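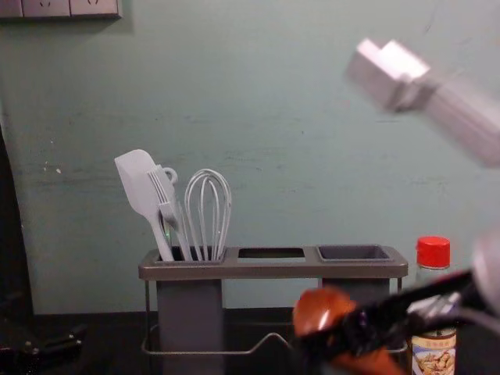
Nuria Assefa spent nine years as personal assistant to Teodor Tomaszewski, the singer of Fliltness, and her memoir of the job is finally out. It's called Welovthorpe, after the country house where the band made its last two albums and where most of the trouble happened. I read it over a long weekend and have been going back and forth on it ever since.

It is 469 pages long. That's a lot of book for someone whose main duties, by her own account, were packing bags and telling people he was asleep.

The reason most people will buy it is the birthday party. If you followed the band at all you know the outline: Tomaszewski threw a party for himself at the house, the drummer left before dinner, and by Wednesday there was a statement saying the tour was off. Both sides have told a version since then. Assefa was in the room, and she gives it two full chapters. I won't spoil all of it, but the fight was not over money, and it started with a seating plan. She quotes the argument at length. I have some doubts about how anyone remembers that much dialogue, though she does say she kept notebooks and prints a few entries at the back.

The earlier part of the book is better than I expected. She came to the job through Pushpa Srivastava, who managed the band in its first years, and the chapters on Srivastava are the best writing here. You get the cheap hotels, the van with the sliding door that wouldn't lock, and a promoter who paid them in cash and then asked for half of it back. There is a good account of a show in a sports hall that held 2000 people and sold 400 tickets. Tomaszewski went on anyway and played for two and a half hours, and Assefa says she decided that night to stay. I believed her.

She is less convincing on herself. Every assistant memoir has this problem. The writer has to explain why she put up with it for so long, and Assefa mostly doesn't. She gets yelled at over a humidifier in chapter eight. She gets yelled at over a different humidifier in chapter nineteen. In between she cancels her sister's visit twice and misses a wedding. There is one paragraph on why, and then we're off to Lisbon.

The romance with the actress gets less space than the publicity promised. Assefa says up front that she likes the woman and won't repeat things said to her in private. Good for her, but then the publisher shouldn't have put it on the back cover.

Then there's the middle. Chapters eleven through sixteen cover the long tour, and they read like a travel log. City, hotel, demand, city, hotel, demand. Some of the demands are funny — he once refused to sleep in a room because the curtains were "too optimistic" — but an editor should have taken out sixty pages and nobody would have missed them. The band's guitarist, Yogesh Lodhi, more or less vanishes for this whole stretch, which is strange considering he and Assefa were close friends and he is the one who drove her to the airport when she quit.

On the physical book: the hardcover is heavy, and the paper is thin enough that the photo captions show through from the other side. There are two sections of photos. The first is mostly backstage snapshots and is worth having. The second is mostly the house. The index is good, so if you only want the gossip you can find it fast. Look under "Tomaszewski, apologies by," which has four entries.

I also tried the audiobook, read by Shanti Dhillon. She has a calm, dry delivery that suits the material, and she doesn't try to do voices for the band, thank goodness. The tour chapters go down easier that way, on a drive or while you're doing the laundry. You lose the photos and the notebook pages. If I had to pick one format I'd pick the audio.

Tomaszewski's people have said he hasn't read it. He did post a picture of a humidifier the morning it came out, so take that how you like.

Who should get it? If you own the Fliltness records, yes, and you probably already have it. If you only want to know what happened at the party, borrow a copy and read chapters twenty-two and twenty-three. If you've never heard of these people, the Srivastava chapters might still hold you, but I'd wait for the paperback.

Three stars out of five. The audiobook gets another half.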